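Why Do Some Colors Hide and Others Shout?

Have you ever lost a green sock in the grass? I have, and I walked right past it three times before my dog found it. My eyes were working fine. The sock was just too good at matching.

When something is the same color as whatever is behind it, your eyes have a hard time finding where it stops and the background starts. We call that camouflage. When the two colors are very different, we call it contrast, and contrast is what makes things jump out at you.

Animals have been using both tricks for a very long time. A brown moth sits on brown bark all day and the birds fly right over it. A skunk does the opposite! It wears black and white so everybody can see it coming, and most animals are smart enough to turn around.

Last October I went for a walk on the Bataineh Trail and tried to spot toads in the fallen leaves. I looked for 46 minutes and found 7. I'm sure there were plenty more of them sitting there watching me go by (toads are very good at sitting).

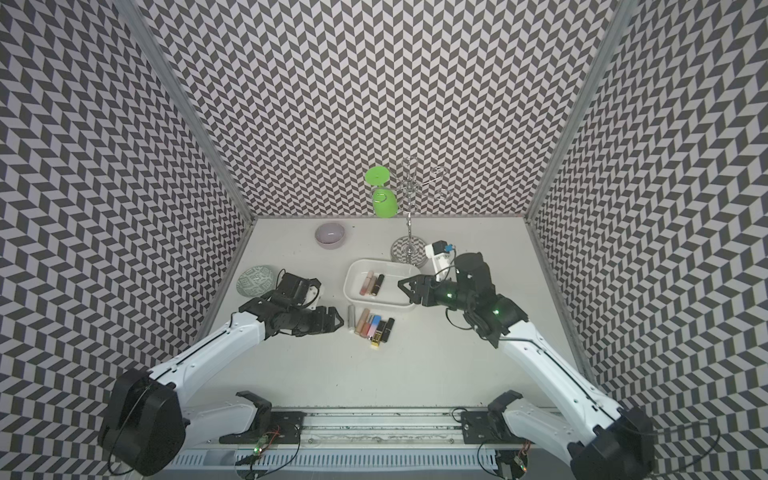
LIGHT AND DARK

Black next to white is the strongest contrast there is. Put a black thing on a pale table and you can see its edges from all the way across the room. That's why the words in most books are black and the pages are white, or close to it. Imagine reading a whole chapter in yellow letters on white paper. Ouch.

Patterns do something a little different. Stripes and zigzags give your eyes so many edges to look at that it gets harder to pick out just one. Think of a bunch of zebras standing close together. Where does one zebra end and the next one begin? Good luck!

TRY IT YOURSELF

You'll need white paper, black paper, a sheet of newspaper and a hole punch.

Punch 16 dots out of each kind of paper and mix them up in a cup. Spread the newspaper flat on the floor and sprinkle all the dots over it. Now ask a friend to pick up as many as they can while you count slowly to 7.

Sort the dots they found into piles. Which pile is the biggest? Then do it again on a plain white sheet and see if the piles change. My newspaper dots were so well hidden that I was still finding them under the couch a week later.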